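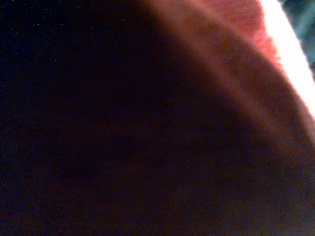
We have been choosing a colour for the hallway since June. Rowlands, the paint shop by the station, will sell you a sample pot of anything for 6 pounds, and I have now bought enough of them to have paid for the hallway outright. My wife wants something pale. I want something warm, which she says is a word people use before they paint a room the colour of gravy. I was thinking more of the rusty brown up there, the lighter part, where it catches a bit of light. She points out that most of it is closer to black, and that our hallway has no window. Both true, and neither very helpful.

Teguh Teoh from next door came round at teatime to offer an opinion, having painted his own hall in a grey called Andside. He stood in front of our patches for a good while and said the bare plaster was nice. I gave him a biscuit anyway.

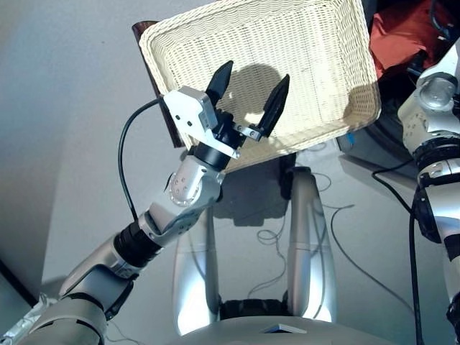

Then there are the wires. The last people here ran the doorbell, the phone and something we have yet to identify all the way along the skirting, held on with 50 little clips, then painted over the lot. I have been picking them off with a butter knife. What I'd like is one wire with a bit of slack in it, like the thin black cable there that swings out in a loose curve and then gets on with running down beside the arm. Ours takes 2 corners and a door frame and looks nervous the whole way. An electrician quoted me 900 pounds to bury everything in the wall, so I have decided I am fond of the skirting.

The one thing we have agreed on is that the front door can be a proper colour. It faces the street, so it is really the neighbours' problem. I said dark blue. She said orange, or something near it — and we have been very polite to each other ever since.

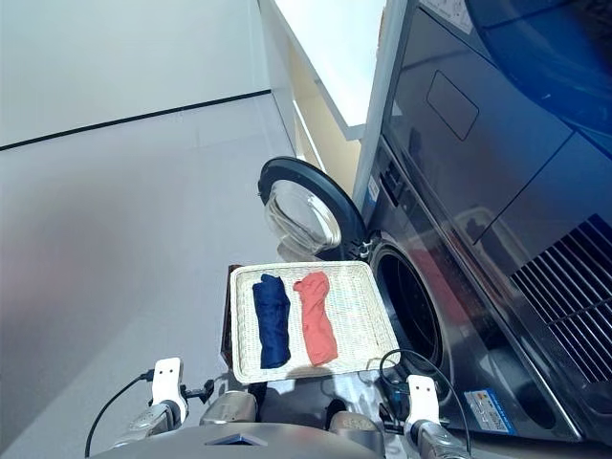 Navy on the left, coral on the right. Votes in the comments, please.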